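# Can robots do chores yet? Frequently asked questions

Last updated: September 21, 2018

**Can I buy a robot that clears the table?**

Not today. You can buy machines that clean a floor or cut grass, and they do it well. A machine that takes food from a plate and puts it away is still a research subject. In our project, Magesa, we work on exactly this.

**Why is fruit so difficult?**

A factory part has always the same shape. Fruit does not. A mandarin is firm and nearly round, so two fingers can close on it. Grapes are soft, they hang together, and the bunch changes its form when you lift it.

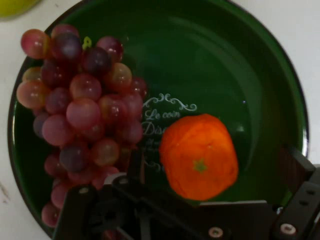
Shiny surfaces are another problem. Light on a glossy plate moves when the arm moves, and the software can take it for an edge. Printed letters confuse it also.

**How often does it succeed?**

Since March we made 2,307 attempts with single pieces of fruit, and 1,828 of them ended with the fruit in the right place. For a shop-floor machine this would be a poor result. For a kitchen, it depends on your patience.

**Is it faster than a person?**

No. A child is faster.

**Where does the camera sit?**

On the wrist, close to the fingers. It sees the object well until the last moment, but the fingers hide a part of the view. For this reason the arm looks first from a little higher and then goes down.
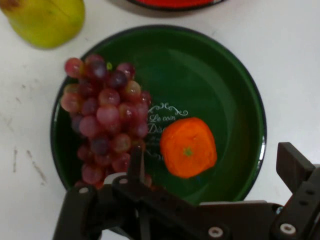 *Green plate with grapes and a mandarin, seen from the wrist camera. A pear lies on the table, upper left.*

**What about shops and warehouses?**

There the situation is better. Our partner Jakent packs closed boxes of 4 sizes with the Drover arm, and a worker only comes when the arm stops. Loose fruit is still packed by hand.

**Will it break my dishes?**

We limit the force of the fingers, but we do not promise anything. Please do not try with your good plates.

**Can my company test the system?**

Yes, if you have a fixed table and good light. Write to the Ulitz office and tell us which objects you want to move. We need 500 attempts before we can give you a useful answer.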